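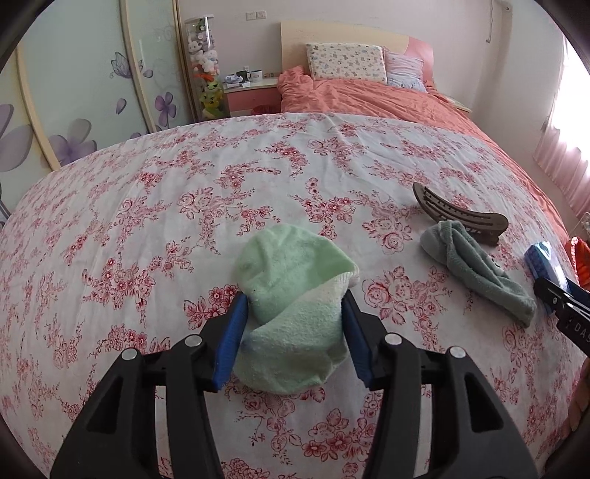 Wednesday was pad day. The blue finger pads on my gripper get a wipe every evening, but after 4,000 grabs the ridges stop biting and terry socks start sliding out, so on goes a new set (Zodwa Engelbrecht at Conora posts them to me, bless her!). Screws first - four on top, a drop of threadlock each, and don't crank them. Then I squeeze it shut and check both pads meet flat. The left one was a hair proud, so off it came again. Next job is the squeaky trigger spring.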